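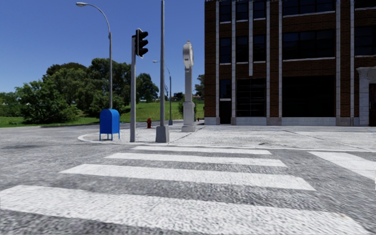
A rendered street costs nothing to record, one reader wrote in reply to the March column, so the sensible plan is to record all of it and let the training run sort out what matters. I have heard the same view at Dundach, where I work on the walking-robot project, and I held it myself for most of a year. I now think it is wrong, and wrong in a way that shows up late and costs a lot to repair.

The project is small. We collect driving and walking episodes in a simulated downtown called Hultholm, rendered by our in-house engine, Dvorak. An operator steers a sidewalk robot by hand. The camera view, the steering commands and a one-line written goal are saved together, and those records train a navigation policy called Flurkilix. The policy sees what the operator saw and is asked to produce what the operator did.

The rendering is cheap. The operator is not. One usable episode takes 4 minutes to drive, and then someone has to check that the written goal matches the path. If the goal says "cross to the mailbox corner and stop" and the operator rolled past the mailbox, the record teaches the policy that "stop" means "keep going a little." Recording everything means checking everything, or else training on unchecked data. In practice it has always meant the second.

Last spring we drew 62 episodes from the bulk set and read each one against its goal. In 27 of them the goal was vague enough that two readers disagreed on where the robot should have ended up. None of these had been flagged. They were smooth drives with no contacts, and our filter looked only for contacts.

So my first argument is that the unit of collection should be the goal, written before the drive starts. Operators dislike this. It slows them down, and it takes away the freedom to wander until something interesting comes up. But a goal written afterward describes whatever happened, and whatever happened always looks intended. We have a column in our old log for "goal edited after drive." I would delete the column and the option with it.

People make the problem harder. A walker going the same way as the robot gives the operator a choice: hang back, pass, or change course. All three can be right. When the goal says only "go to the brick building," the record holds one of those choices and gives no hint that the others were open. Flurkilix learned to trail behind walkers at a fixed distance, because one of our operators is polite and drove a large share of that batch. I do not object to politeness. I object to finding out about it from a plot of following distances eight weeks later.
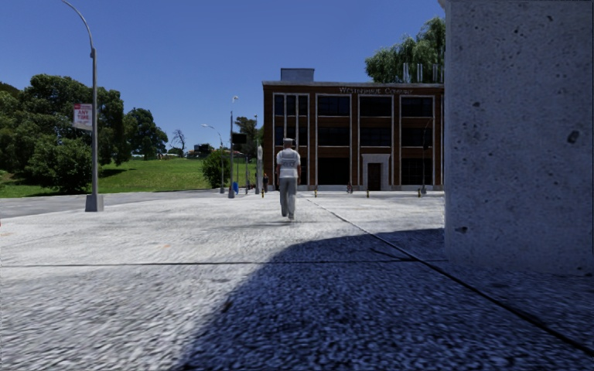 Coverage is counted the wrong way

The usual report on a data set gives hours and distance. Ours did too. Both numbers go up when an operator drives down the middle of an open sidewalk, and the policy needs very little help with open sidewalk. What it lacks is the few seconds before a decision: lining up with a curb cut, choosing a side of a pole, slowing for a corner it cannot see around.

I would rather report decisions. For each block of Hultholm we can list the places where two reasonable paths split, and then record how many times each branch was taken. It is dull bookkeeping. The list for the first district came to 28 decision points, and the bulk set, with all its hours, had never taken the second branch at several of them. A pole beside the curb can be passed on the building side or the road side. Our operators passed on the building side every time. The policy does the same, including when the building side is blocked.
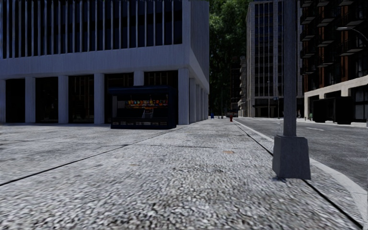

Hultholm sidewalk, with the curb and road to the right of the pole.

There is a fair objection here. If you assign branches to operators, you get unnatural driving. Someone told to pass on the road side will swing out early and hold a wide line, since the instruction is on their mind. I have seen this in our own records, and it is a real cost. My answer is to assign start points and goals that make the less common branch the short one. Move the start close to the curb and the operator will take the road side without being told. The setup takes longer to design, and a designer's hour is worth more than an operator's, but the records come out clean.

A second objection is that a simulator lets you generate the missing branches automatically with a path planner. We tried it. The planner's paths are correct and carry no hesitation at all. It knows where the hydrant is before the camera does, so its steering answers things that are not yet visible to the policy. Training on that asks Flurkilix to react to information it does not have. We kept planner paths for testing and took them out of training.

Crosswalks are where I am least sure of my own position. Far from the curb, the target corner is a few pixels of sidewalk, and the steering that gets there is almost straight. An operator corrects with tiny inputs that look like noise in the log. Our smoothing step removed them, and the policy then drifted off the stripes toward the end of long crossings. I want the raw inputs kept. A colleague wants the smoothing kept and the crossings cut into shorter episodes. We have run neither properly.

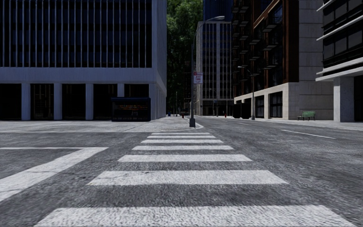
Should failed drives be kept in the training set?

Keep them if the operator recovered and the goal stayed the same, and mark the moment the recovery begins so that training can start from there. Drop the part that led into the mistake, or the policy will learn that too.

We had been deleting these whole. A drive that clipped a curb went in the bin along with the correction that followed, so Flurkilix had almost no examples of getting back on line. The clips are still on disk, and I have asked for time in March to go through them. Until then the bulk collection in Hultholm should be paused. The operators can use the hours to write goals.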